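Huvcombe Help Desk: Home Computing and Backup

Question
Keeping twelve years of photos safe on a small budget?
Posted 29 Jul 2018

Hi all, hoping someone can talk some sense into me. I've got all our family photos on one old desktop upstairs, plus my late dad's slides, which I spent most of February scanning in. I put the slides in one folder (1324 of them!) and then realised with a cold feeling that it's the only copy. The desktop has started making a ticking sort of noise when it wakes up and I don't like it one bit.

My brother-in-law says get a Rernard box and put two drives in it so they copy each other. The chap in the computer shop at Casonberg says pay for online storage and forget about it. Our broadband is dreadful though, we're right at the end of the line, and uploading one video to the cricket club page took all evening. I don't mind spending a bit but I can't be doing with anything I have to fiddle with every week.

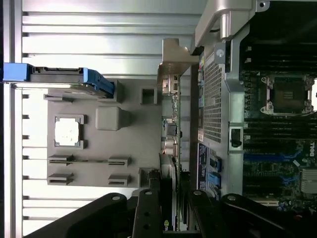 Do two drives that copy each other count as a backup?

They only cover you if one of the drives dies. Delete a folder by mistake and it goes from both of them at the same moment, and a burglar or a burst pipe would take the lot, so you still want another copy somewhere else.

Answer 1 (marked helpful)

First thing, and do it before you read the rest of this: go and copy those slides on to anything you've got. A memory stick will do. Ticking noises may mean nothing, but I lost a drive that ticked and I'd put off dealing with it for a fortnight because I was decorating the landing.

Right. I had a Rernard for years and it was fine, bit noisy, the lid rattled. What I do now is cheaper. I've got two ordinary plug-in drives. One lives in the desk drawer and the other lives at my sister's. When I go over for Sunday lunch I take the drawer one and bring hers home, then plug it in that evening and let it catch up while I watch telly. It's hardly any effort and I get a roast out of it.
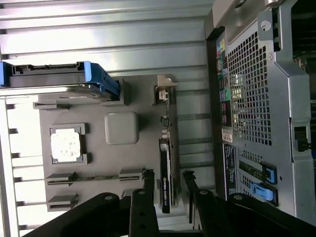 The only thing I'd change is that I'd have labelled them properly from the start. I had both drives called "Backup" and one evening I copied the old one over the new one, so I lost everything I'd sorted since Christmas (mostly pictures of the dog, but even so). Give them different names on the computer as well as a sticker on the case. And every few months open a handful of photos off the drive and make sure they come up. I once had a whole folder where every picture was half grey.

With slow broadband I'd still put the slides online, just those. Set it going at bedtime and leave it. Mine took five nights and then it was done.

Answer 2

just use Yu its free up to a point and does it on its own

Answer 3

I'd go along with the first answer, except don't leave the drive plugged in when you've finished with it. We had a nasty virus off an email attachment and it scrambled everything it could reach, including the backup that was sitting there connected.

Also, don't throw the slides out! My aunt did once she'd scanned hers and the scans were tiny, no good for printing at all. A shoebox in a dry cupboard takes up no room. Not the loft, ours gets like an oven in summer and the colours went.

Comment from the person who asked

Thank you, slides now on a memory stick and in my handbag. Have ordered two drives. Does it matter if they're different makes?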